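Home About Us Services Linen Care Rates Contact

About Nurnau

Nurnau is a household linen and bedding service based in Piltdale. The firm was registered in 2000 by Young-sook Shim, who had until then managed the linen room of a residential school. It provides bed making, seasonal changeover, folding and storage of bedding for private homes and small guesthouses. Laundering is done on the premises at our Chae Street workroom or, where the client prefers, in the client's own machine.

Scope of work

A standard visit covers the sleeping areas of one household. Beds are stripped to the mattress, the mattress surface is brushed and inspected, and the layers are replaced in the order recorded on the client's sheet. Clean bedding that is not going back on the bed is folded and put away. Kitchens, bathrooms and floors are outside the scope of a standard visit.

Seasonal changeover is booked separately. In spring the heavy quilts are aired, folded and stored, and summer covers and mats are brought out. In fall the sequence is reversed. Changeover bookings open in March and are accepted in the order received.

Folding method

Most of our clients sleep on layered bedding, and a good part of each visit is spent on folding. Flat sheets are folded lengthwise first, edges matched, then in thirds. Blankets and thick covers are folded into a broad band with the open edges turned inward. A thick cover should be lifted by its edge at the fold and drawn across the bed in one direction. If it is pulled from the middle, the lining and the outer fabric shift against each other and the corners have to be reset.

Rounded corners are not forced square. The cover is laid so that both rounded ends fall on the same side of the band, and the fold is pressed down by hand from the center outward. Small gathers at the point of lifting are smoothed before the next layer goes on.
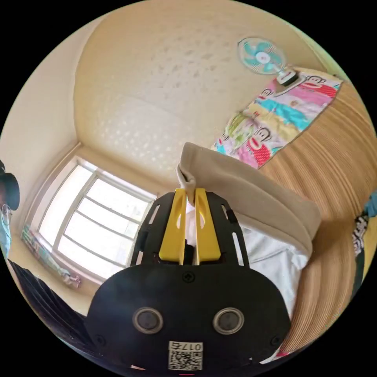 Pale cloths are kept separate from colored ones during folding and in storage. Printed cloths with strong reds or blues are tested on an inside hem at the first visit, and the result is entered on the client's sheet. Any cloth that releases color is washed alone from then on.

Woven mats

Woven mats are left flat wherever the bed surface allows it. They are wiped in the direction of the weave with a cloth wrung nearly dry, then left uncovered until the surface is dry to the touch. Bedding is not stacked on a mat that has just been wiped. A mat that must be stored is rolled, never folded, and tied loosely at two points with cotton tape. Long cloths kept along the wall side of a bed are lifted off before wiping and returned to the same position.

We do not repair mats. Broken strands are reported to the client, and the mat is left in use or set aside according to the client's instructions.

Storage

Bedding may be stored at the client's home or in the Chae Street store room. The store room has 922 shelf positions, each holding one folded quilt or the equivalent volume of lighter covers. Items are wrapped in unbleached cotton and tagged on the outside only. Plastic bags are not used for periods longer than one week. Down, wool and cotton fillings are shelved in separate rows.

Stored items are taken down and refolded on different lines once during the storage period. This keeps the filling from setting along a single crease.

Staff and training

Daily operations are directed by Seon-mi Jeon, who joined the firm as a folder and wrote the present edition of the Ferine Manual, our internal handbook on bedding. The manual takes its name from the first guesthouse on our books. New staff work through it under supervision before being assigned to a household, and they practice on the firm's own quilts and covers until their folds hold their shape when moved to the shelf.

Young-sook Shim continues to inspect the store room and to advise on old or hand-sewn pieces. Clients with such pieces should mention them at the time of booking.

Client sheets

Every household has one sheet. It lists the beds, the order of layers on each, the washing instructions for each item, and anything that is not to be moved. Changes can be made at any visit by telling the person on site. A copy is left with the client after each changeover.

Office

Nurnau
1212 Chae Street, Piltdale
Store room entrance at the rear of the building. Collection of stored bedding is by appointment.

Last updated: April 17, 2018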